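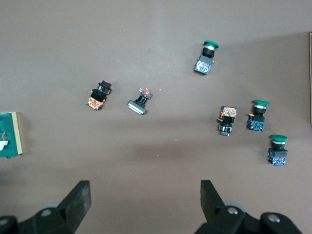 Buttons and a selector switch on the bench, gripper open.

What are you building?
A sorting arm I call Amska, at the Lerngate shared shop. It picks up panel buttons and drops them in bins - that's the whole dream!

What has it cost so far?
$377, plus a power supply Flor Guzmán gave me (thanks, Flor!).

Which parts are hardest?
The green mushroom heads. I grab them by the body, under the cap.

Can I get the code?
Sure, ask me at the shop. It's 1240 lines and pretty messy, so bring coffee.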